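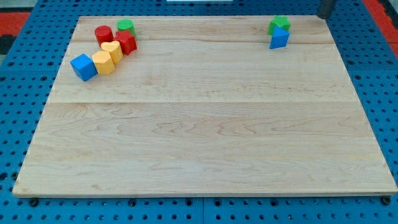 3. Before the arm moves: rules for the table

Course notes, Wai-kit Tse, lab part of Unit 6

In this lab we sort toy blocks on a wooden board. The task is small, but the rules are the same as in a factory cell, and I ask you to follow them every time.

3.1 Start position
Keep the near half of the board clear. Blocks that touch each other, like the yellow heart and the yellow hexagonal block, are allowed, but write it in the log as "contact start". A gripper needs free space on two sides of the block, so a contact start is a harder test and must be reported separately.

3.2 Speed
The limit in this course is 15 percent of full speed until your supervisor signs the Voicu sheet. After that you may ask for more. Do not change the limit in the program by yourself.

3.3 Hands
Nobody reaches over the board while the drives are on. If a block falls, press stop first, then pick it up.

3.4 Reporting
Every group makes 3 trials with each start position. Failed trials stay in the table. Please do not repeat a trial only to get a nicer result.

Homework: read the Uma safety notes and write 400 words on rule 3.3. Hand in by December 19, 2020.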